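Jobs & Gigs > Part-time

Stockroom helper wanted at our little supply shop in Kekbridge

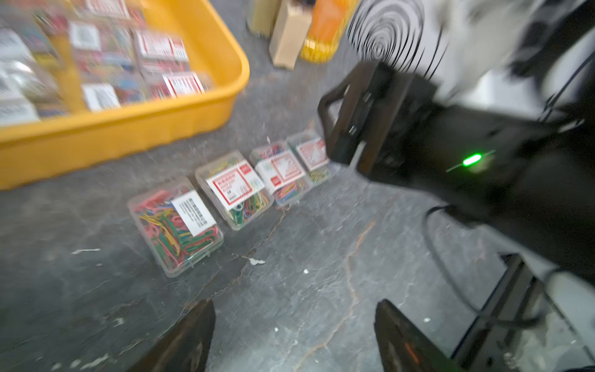
Boxes of colored paper clips on the floor beside a yellow tray of packaged stationery.

Hi! I run Fledum, a stationery and craft supply shop just off the main street in Kekbridge, and I need another pair of hands in the back. The last person to do this job went off to college in July and I've been trying to do it all myself ever since (badly, and mostly after dinner).

It's 22 hours a week over 4 days, and you can pick which mornings suit you as long as one of them is a Saturday. You'd be unpacking deliveries, pricing things, refilling the shelves out front and packing up the school orders. We send up to 200 parcels a month through Manalo, so if you're the kind of person who loves a neat box and a straight label, we're going to get along great!

You don't need any shop experience. I can teach you the till and the stock program in a morning. You do need to be OK with lifting, being on your feet, and my radio. A driver's license would be nice for the odd run over to Vuvura but I won't turn you down without one.

Pay is weekly, and you get a staff discount, which I warn you is dangerous if you like pens.

To apply, come by the shop before noon or drop a note through the door with your phone number and the names of 2 people I can call. No fancy resume please, a few lines about yourself is plenty.

Last updated: Sep 20, 2026
Shares: 22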